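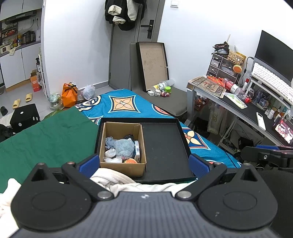 Gamage Hand-Held Demonstration Gripper
Zamatdale Teaching Tools > Grippers > Hand-held

Print this page | E-mail to a colleague

3 comments | 7 shares

The Gamage is a two-finger gripper you hold yourself. You pick things up with it, put them somewhere else, and the camera on top records how you went about it. Do that enough times and you have a set of demonstrations a robot arm can learn from, without having had to book the arm, wake the arm or stand behind the yellow line while the arm thinks about it.

It was designed for people who have tried teaching by joystick and would prefer not to again. Driving a six-axis arm from a games controller is a fine way to spend an afternoon moving one sock. With the Gamage most people are sorting small objects into a box within a few minutes of picking it up, and the recordings look like someone doing a job instead of someone parking a caravan.

What it does well

Mixed household clutter. Soft toys, crinkly packets, narrow cartons, things with no obvious top. The textured finger pads give under load and hold on to most of what you would care to lift one-handed. They are less fond of wet soap, and so are we.

Ordinary rooms. Tracking works from whatever the camera can see, so a furnished room with plenty going on in it will usually serve you better than a bare white lab. You do not need to tidy up first. Several customers have told us this was the deciding factor.

Matching the arm. The fingers are the same parts as those on our Allmont powered gripper, pads and pivot pins included. A grip that works in your hand is a grip the Allmont can close to, which saves a good deal of disappointment later on.

What it does less well

It won't teach force. If your task depends on how hard you press (lids, plugs, anything that clicks), you want the Trukdale remote pair, where you steer one arm and feel the other push back. It costs more and takes up a table.

It won't correct your habits either. If you always nudge an object twice before lifting it, so will your robot, with great sincerity. Watch your first few recordings before making the other three hundred.

Mirrors, glossy black worktops and curtains in a breeze upset the tracking. The software flags a bad recording and you do it again.

In the box

Gripper with pads fitted
Camera mount (camera sold separately; yes, we know)
Spare pads, one pair
Hex key, which you will lose
Charging lead
Licence for the recording software, one computer

Details

Recording time per charge: 336 minutes
Recommended length of one demonstration: under 30 seconds
Replacement pads: blue, sold in pairs
Left-handed use: yes, same unit
Warranty: two years, pads excepted

A note on how many demonstrations you need. We are asked this daily and the answer depends on the task, the clutter and your patience. Our own packing demo, odd objects from a shallow tray into a cardboard box, was trained on 3,667 recordings. It would probably have managed with fewer, but we were having a good run and someone had bought biscuits.

If two people are recording for the same task, agree beforehand where the hand starts and where it finishes. One of our early sets has half the recordings ending over the box and half ending in mid-air by somebody's knee. The resulting robot paused at the end of every job, apparently weighing up both schools of thought.

Orders placed before 3 p.m. leave us the same working day. The June batch has gone; the next is in production and can be reserved with a deposit. Loan units are available to schools and colleges for up to 7 weeks, return postage on you.

See also: Allmont powered gripper, Trukdale remote pair, replacement pads, carry case

Print this page | E-mail to a colleague

Contact us | Delivery and returns | © Zamatdale Teaching Tools | Back to top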